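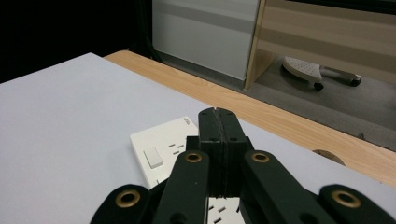

Posted by muva_at_the_table, December, 11.40pm
Filed under: diary, house, moaning

Desk day. Finally. Been putting it off since we moved to Hundville and the excuse ran out this morning when I couldn't find the gas bill or the scissors to open the other gas bill.

Everything off the table first. Floor looked like a jumble sale. Two mugs, one of them growing something. Receipts from Pappas (how much hummus does one person need). The stapler I'd already replaced. Birthday card never sent, birthday was in spring, will keep it for next year.

Wiped the top down twice. Forgot it was so white. It shows every crumb and I eat toast at it every morning so that'll last.

Then the power strip, which was the real job. It's lived on the floor behind the table leg since we got here and I'm sick of crawling about for it. Wanted it up on top where I can reach the switch. White one, so it sort of vanishes against the table, quite pleased with that. Put it down at an angle, looked wrong, couldn't say why. Straight along the back is the plan but then the lamp lead won't stretch. Angle it is for now.

Rocker switch is a good thing, one click and all the little lights go off at night. Must remember the router is NOT to go on it. Did that in the old flat and got 2 days of sulking from the whole household.

Lunch standing up. Cheese, end of the loaf.

Afternoon was leads. A whole shoebox. 16 of them, laid out on the bed like eels, and I could name maybe half. One goes to a camera that died. One is for the Jiltano speaker, which I was sure I'd left behind, so now I have the lead and no idea where teh speaker is. Kept far too many. Threw out the ones with bare bits showing. Tied the rest with bread bag ties, very smart.

Looked at proper cable trays online. 40 quid for a bit of bent metal! No. There's a review under it 3,000 words long, somebody's whole life story and then three stars. Read all of it, obviously, that was half an hour gone.

Dark by four. Still had the drawer to do and didn't. Shoved it all back in, shut it with my hip.

Still to do
drawer
longer lead for the lamp
gas bill!!
find speaker
something soft under the strip so it doesnt slide when I pull a plug out

Back hurts. Going up. Left the big light on downstairs I think, will have to go and look.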